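Fluvo 6 Refrigerated Preparation Counter
Tramirholm Catering Equipment – Cold Line
Page last revised Friday, October 25, 2024

The Fluvo 6 is a refrigerated counter for sandwich shops, school kitchens and staff canteens where cold fillings must be kept close to hand throughout service. It replaces the Fluvo 4, for which spare parts remain available. Leafy items, sliced vegetables and cheese are stored in the upper wells; bulk stock is kept in the cabinet below.

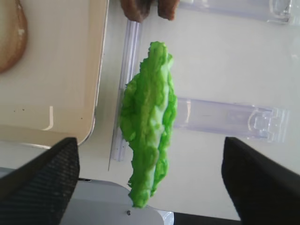 Cooling is supplied by a fan-assisted unit mounted at the left-hand end. Air is drawn in at the front, so the counter may be placed against a wall or back to back with a second unit. The working height is 900 mm, adjustable at the feet. Each well has its own hinged cover, and the covers lift off without tools for washing.

Model 661 is supplied with a one-piece work surface and a removable cutting board. Model 661-D is the same counter with drawers in place of doors. Both are finished in stainless steel inside and out. 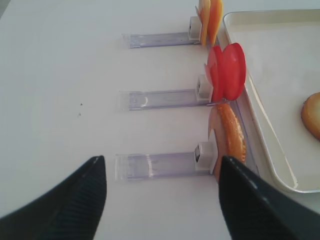 The control panel shows the cabinet temperature and the well temperature separately. Defrosting is automatic and is set at the factory to run overnight. Kitchens that work a night shift should ask for the start time to be changed before delivery – the setting can be altered afterward, but only by a service engineer.

Wells should be filled with food that has already been chilled. The counter is designed to hold temperature and should not be used to cool warm food. Covers should be closed between busy periods, and the intake grille brushed clean once a week.

Customer comments

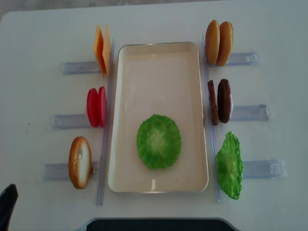 Glenys Dafis writes that the 661-D has been in daily use in her canteen since August and that the drawers are easier on the back than doors. She would have liked a deeper bottom drawer, and found the door seal instructions hard to follow.

A revised instruction sheet for the seals is now packed with every counter and can be sent on request to existing owners. The depth of the bottom drawer is fixed by the position of the compressor and cannot be changed on this model.

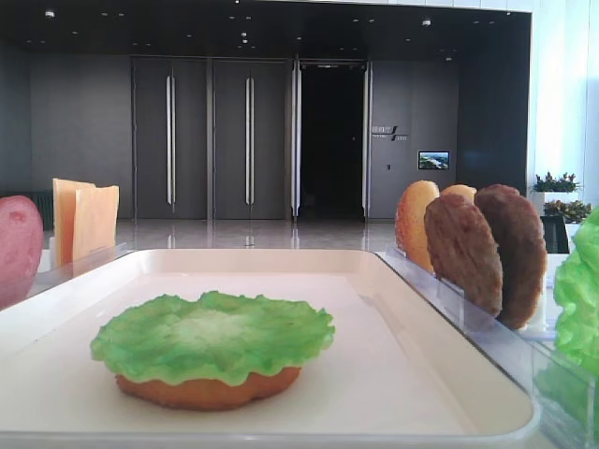
Delivery is to a ground-floor entrance. Stairs, narrow corridors and removal of an old unit must be arranged in advance through Elis Ruddock in the sales office. The counter should stand upright for a full day before it is switched on. Some 100 spare parts are held in stock, including seals, hinges, feet and fan motors. Please quote the serial number, found inside the left-hand door or top drawer, on all orders.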